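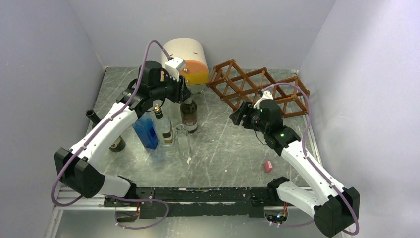 ok posting this on my break so it's going to be choppy. people keep asking me what it's like now that the arms are in at work. thread.

background for anyone new: I'm at Drirley, we do gift boxes and cellar orders. bottles come in, bottles get checked, bottles go in racks or boxes. nine years of me doing that by hand. wrists to prove it

the arms came in March. two of them, one bench. the software side is from a company called Urio, and the person from there we see most is Xiaoqing Xie. she's on site most mornings. brings her own tea

first thing everybody asks: did anybody get let go. no. not so far. two people moved to returns, one of them asked to. I'm not going to promise you anything past that, I don't run the place

second thing everybody asks: are they fast. lol. no. Magnus Lennox on receiving can clear a crate while one arm is thinking about a neck

(we have two Magnuses. Magnus Gourlay is the shift lead. it was confusing before robots and it's confusing now)

what changed for me, specifically. I used to lift all day. now half my shift is setting up the bench, watching, writing down what went wrong and putting bottles back where they go. less shoulder, more eyes. I go home tired in a different place

writing things down is a bigger deal than it sounds. I've filled in 376 of the log sheets. each one is a try. what bottle, which arm, got it or didn't, what did it do instead

Trinity Wojcik does the same job on late shift and her notes are way better than mine. she draws little diagrams. mine say stuff like "went for neck, too high, stopped." Xie says both are useful, she's being nice about mine I think

things I didn't know before this job change:
clear glass is a pain. I can barely see an empty one against the gray top myself
odd shapes are a pain
a bottle with a label on it, much better. labels are your friend
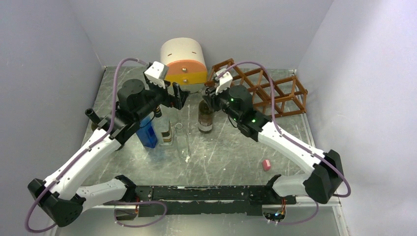

Right gripper at the neck of the brown bottle. Left one open, nothing in it.

necks are what I watch most now. I've been grabbing bottles by the neck since I was 22 and never once thought about how. then Xie asked me how I know when I've got it and I just stood there. you feel it? it's heavy in the right way? she wrote that down. no idea what she did with it

also started noticing the rest of the setup. the purple cables swinging over everything. the black bar along the front that's all scraped up, paint coming off it. I used to think these things would be spotless, like in a car ad. it looks like any other bench that gets used

ok the part I actually wanted to post about. pay

when the job changed the title didn't. "bench packer." I'm not packing, I'm running trials and filing reports. Gholamreza Naseri (our rep) took it up with management and we got 3 of us moved up a grade. took way too long. Trinity's is still being "looked at" because of the late shift rules, which makes no sense to me

so if arms are coming to your floor, ask about the title early. before they're bolted down. get the new tasks in writing. we didnt and had to go back and argue for months

somebody replied that I'm training my replacement. I've thought about it, yeah. on a bad night I think about it a lot. I asked Gourlay straight out and he said the plan is the heavy cellar orders go to the arms and people keep the gift side, the ribbons and cards and all that. that's a plan, not a contract. I'd like the contract

what I don't miss: December. last December we did 2,354 boxes in the worst week and I couldn't open a jar after. if a machine wants to lift some of that I'm not standing in the way

what I do miss: talking. on the old line you stood across from someone for eight hours and knew everything about their kids. at the bench it's me and a clipboard, and the quiet gets to you. I've started eating lunch with receiving just to hear people

small stuff. radio's back on, we fought for that. the new mats are good. the chair is not good, Magnus L. tried it for a minute and brought me a different one from upstairs

a friend over at Cleltavar says they're getting arms too, bigger ones, and the crew got told by email — one email, at 6 in the evening. don't do it that way. ours was a meeting with bad donuts and it was still better than that

will answer questions tonight after my shift, not the ones about how much the things cost, I dont know and they wouldnt tell me

break's over. got a rack to fill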